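Home Organization 100: Notes for Unit 3
Filed under: Course Notes > Household Skills > Small Spaces
Reading time: 3 minutes

The Catch-All Tray 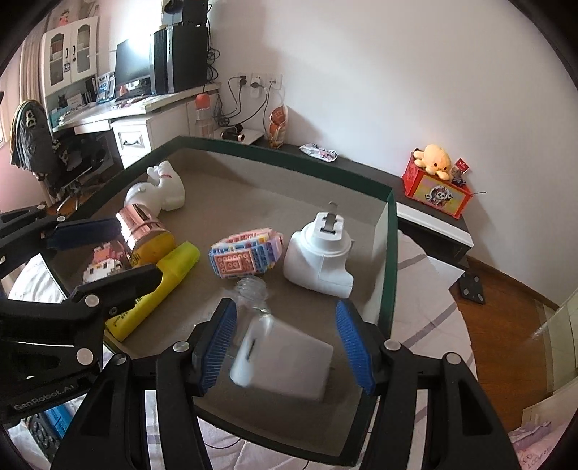
Every household has a place where things go when their owner has run out of ideas. In the reading it was the hall drawer. This week it is the tray, which is worse than the drawer in one respect (it has no front to push shut) and better in every other.

Terms for this unit

Resident: an item that lives in the tray on purpose. Pens, tape, the good scissors.

Visitor: an item with a home elsewhere that has stopped in for the weekend and is now getting mail.

Orphan: a part separated from its whole. Caps are the classic case. A bottle without a cap and a cap without a bottle can share a tray for a year and never be introduced.

Monument: something somebody built. Toy brick constructions fall here. You may not sort a monument into its component bricks, however sensible that looks at eleven at night. Ask the architect, who is usually seven.

Sorting order

Start with anything that has a plug. Small appliances take up the most room and have the weakest claim to it. They go back to the kitchen or the bathroom, or wherever the outlet is.

Next come bottles. Empty ones leave. If you can find the cap, it goes with the bottle. If you can't, give it one minute and move on with your life.

Then pens, markers and highlighters. Test each one on scrap paper. A dry highlighter does not recover by being put back, although the Godar family of last year's case study kept that faith through most of January.

Monuments go on a shelf, at the builder's eye level. Boxes get opened before they are judged.

On buying things

Students always ask about dividers. The Tandetti insert fits most shallow trays and the Tondo does not, whatever the label claims. The Kong is a very nice box and you will fill it in an afternoon. Sort first. If you still want dividers after that, you have my blessing and no course credit.

Homework, due 21st September

Empty one tray at home. List the contents under the four terms above, one line each. Last year's longest list ran to 479 lines, and I read them all, so please pick a tray of reasonable size. Borderline cases get a question mark. Phone chargers are always visitors.

Bring the list to class. Leave the tray at home.

Questions about this handout: see the course office page | All notes © the instructor | Back to top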